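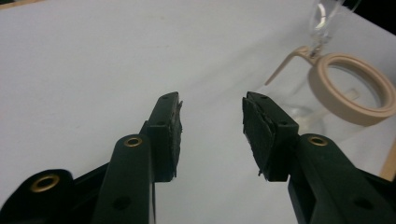 Farzana Khokhar says we should buy the third pair of hand grippers now, before the budget closes in November, and stop fussing over pads. I said I'd ask you all first, so here I am fussing over pads.

Quick background for anyone who missed my spring thread. We record hand demos on a tabletop (glassware mostly, plus some lids and cups) and we've been running on two pairs of grippers. I have to hand in one equipment request for the whole next year, one, and whatever isn't on it doesn't get bought. What I've got so far:

- a third pair of handhelds, from either Mimesora or Flalport
- spare fingers
- pads, and this is where I have no clue how many
- a second table setup so we don't have to tear down between tasks

The Flalport pair is cheaper by a good bit but their pads only come bonded to the tip block. So when a pad goes you're buying the tip. Mimesora sells pads by the sheet, $9 a sheet, cut your own. You can guess which one my purchasing office likes, and it's the one with the lower number on the first page of the quote.

What do you all budget for wear parts? Percent of hardware? Flat amount? Vibes?

*posted by tabletop_tess, 9:40 am*

---

### Re: wear parts budget

**gantrygoat**

Sheet pads, every time. We had bonded tips for a year and I hated it. They weren't bad tips! But swapping one meant two screws, a recalibration, and a part that took forever to ship, all for a bit of rough black stuff on the end. With sheets I do the whole drawer in an afternoon with a knife and a cutting mat.

As for how much, I put in 40 percent of the price of the handhelds, as one line called "consumables and spares." People gasp. Then by spring they're asking me if there's any left in it.

---

### Re: wear parts budget

**mlopresti**

40 percent is nuts, sorry goat. You're running a lot more hours than most of us and I think you're also cutting pads too thin. Ours get ragged around the edges pretty early on and then just sit at ragged for months. The edge going fuzzy isn't the same as the pad being dead. I only swap when the face is smooth or a chunk is gone.

Tess, yours look rough along the edges but I can't see the faces well enough to say. Do the boring test, hold something slick and see if it slides.

I'd do a flat amount. Get nine sheets, see where you are next year, and put the rest of the money in a second table.

---

### Re: wear parts budget

**tabletop_tess**

Ok the slick thing test I can do, we have plenty of glass lying around. My worry with the "ragged but fine" theory is that the loose bits show up in the wrist view. They're right there in the middle of every clip. Does that matter for anybody downstream? I've had one person tell me absolutely and another one tell me I was being precious.

And on the second table, let me show you what one costs me in floor before anyone says "just add a table." Two tripods, a rail down each side, cables everywhere behind, and the person standing there needs room for both elbows.
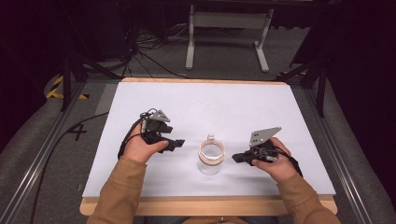

### Re: wear parts budget (floor space tangent)

**HollisB**

Oh good, my actual subject. I've laid out four of these and the table is always the cheap part. Put these on the request as separate lines or they'll vanish on you:

1. Rail and mounting hardware. Stemar will cut rail to length and it's worth paying them to. I've done it in the parking lot with a borrowed saw and never again.
2. Tripods or stands. Price one spare.
3. Cable management. I see black cable coming off both of your grippers, and the left one goes over the table edge and onto the floor. Budget for longer cables and something overhead to hang them from. Paracha makes a little swing arm for $80 that I like a lot, and you'd want one per side.
4. Paper or whatever you cover the top with. You'll go through more than you think, especially if you're particular about marks.

I'd honestly take the swing arms over the third pair of grippers if it came to that. Tired arms make slow recordings, and a cable tugging at your wrist all day is a great way to get tired arms.

---

### Re: wear parts budget (floor space tangent)

**gantrygoat**

Agree on the arms, disagree on skipping the third pair. The whole reason to own three is that one can be on the bench getting fixed while two are working. With two pairs, any little thing stops you. I've lost whole weeks to one loose linkage and a backordered pin.

Also mlopresti, I am NOT cutting them too thin. I measured. You're welcome to come look at my drawer.

---

### Re: wear parts budget (floor space tangent)

**mlopresti**

I believe you measured. I still think 40 percent is nuts.

Here's my real objection. If Tess writes a huge spares line, somebody upstairs crosses it in half, because they always cross round-looking numbers in half. If she writes nine sheets, two spare finger sets, two Paracha arms, with a price next to each, there's nothing to cut without picking a specific thing and owning it. Itemize everything. Even the screws.

---

### Re: wear parts budget

**kettle_black**

Jumping in on Flalport since I have a set. The hardware is good, I'd buy the body again. The bonded tip thing is annoying but you can peel the factory pad and stick your own sheet on. It takes a heat gun and some patience, and I'm pretty sure it kills the warranty, so ask them in writing before you plan a year around it. They were slow to answer me but they did answer.

One more thing to check on both quotes is whether the fingers are interchangeable left to right. If they're handed, your spares list doubles. I missed that and ended up with a box of lefts. Anyone need lefts?

---

### Re: wear parts budget

**tabletop_tess**

Ha, I may need lefts, depending on what Mimesora says. Emailing them now.

I like the itemizing idea a lot. And HollisB, the cables went straight on the list, I'd been treating that mess as weather.

Went and looked at the green fingers too since mlopresti wanted to see pads. Left one is mostly side-on, but you get a better look at the right.
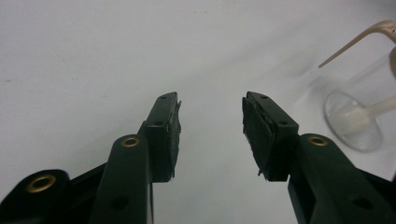 *Green fingers, wide open. Frayed bits on the left pad, little flaps at the bottom of the right one.*

So, swap or leave?

---

### Re: wear parts budget

**gantrygoat**

Swap. The right one has that torn texture, and flaps fold over on you when you come down on something small.

---

### Re: wear parts budget

**mlopresti**

Leave, and trim the flaps with nail scissors. Two minutes. On your wrist view question, I'd worry more about the pads looking different from one month to the next than about them looking scruffy. If you do swap, swap all of them on the same day and write the date down.

---

### Re: wear parts budget

**HollisB**

I'm with goat on this one but the write the date down part is good advice, we keep a strip of tape on the case for it.

Tess, when is the form due? If you've got a few days, ask Stemar for a quote with the rail for both tables on it even if you only buy one. They'll usually hold the price for you and then you've got a number ready.

---

### Re: wear parts budget

**tabletop_tess**

End of the month, so yes, some days. Draft as it stands: third pair (Mimesora unless they say the fingers are handed), nine sheets plus a few more because goat scared me, two swing arms, longer cables, rail quote from Stemar for the second table as an optional line at the bottom. Farzana has read the thread and says she was right about the third pair. She's also now asking what a cutting mat costs.

---

### Re: wear parts budget

**kettle_black**

Get the big mat. And PM me about the lefts.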